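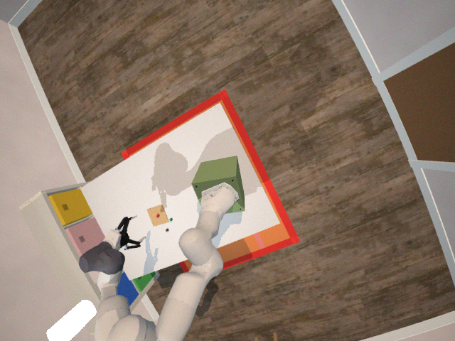 Visit report: Grastley paper mill open day, May

The mill at Grastley makes uncoated board and a small tonnage of filter paper. Visitors were taken round in parties of 30, starting at the pulper and ending at the reel. The main machine, supplied by Cetex, was running 952 mm trim on filter base during our round. Stock enters the headbox at low consistency and drains on a single wire before the press section, which has 2 nips. The second nip was rebuilt with Mittal felts last winter.

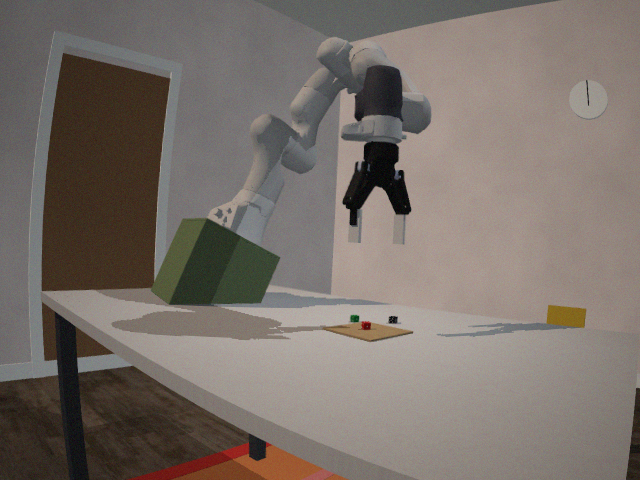 Where does the water go?

Most of it returns to the wire pit and is used again for dilution. The remainder passes through a save-all to recover fibre, then to the settling tanks behind the boiler house.

Drying is by steam cylinders in three groups. Condensate removal on the first group is poor and the mill intends to replace the siphons. Reels go to the Jumum slitter, where

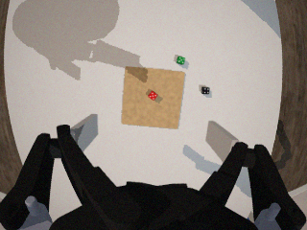
the filter grades are cut to width and packed in cartons of 2000 sheets. Board is sent out on the reel. The laboratory was closed to visitors, so no burst or porosity figures were obtained. Ear protection is issued at the gate.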